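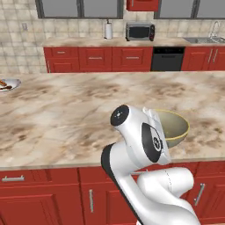

By February Danai Stergiou had missed so many mornings that the school had run out of kinds of letter to send. There had been the friendly one, and the firm one with the graph on it, and then the one asking her father to ring the office, which he had folded very small and put behind the clock.

It was Athina Tzavaras who came in the end, up all four flights in her good coat, because the lift at Petridis House had given up before Christmas. She had kept the registers at Hakora Road Primary for longer than most of the teachers had been alive, and she did so like a person tending tomatoes, peering in every day to see what had come up.

"I'm not here to tell anyone off," she said, when she had her breath back (it took a little while, and Danai's father brought her a chair). "I only wanted to see how far it was."

"How far what was?"

"From your door to mine, dear."

So they walked it, the two of them, with Danai in her brother's old anorak, past the Drustex works where the steam came out of the wall, and over the footbridge, which Danai crossed with her eyes shut and one hand on the rail. Miss Tzavaras saw that and said nothing until they were well down the other side, outside the baker's.
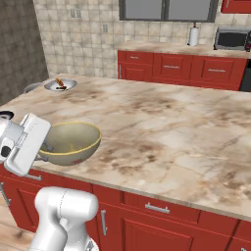 "Is it always the bridge?" she asked then.

Danai thought about it for the length of a cheese pie. "It shakes when the lorries go under," she said at last. "Mum used to do it with me. She sang."

Miss Tzavaras did not sing, and said so, quite sternly. But she knew the number of steps in every corridor of that school, and it seemed to her that a bridge could be counted as well as a corridor. They went back and tried it. It was 40 steps up, 40 steps down, and a bit in the middle that came out differently each time, so they agreed to leave that bit alone and talk about dogs instead.

The next morning she was waiting at the foot of the steps at half past eight, with the register under her arm in a Brelo carrier bag against the rain. Danai was late, but only by a little, and Miss Tzavaras opened the book right there on the wet handrail and marked her in.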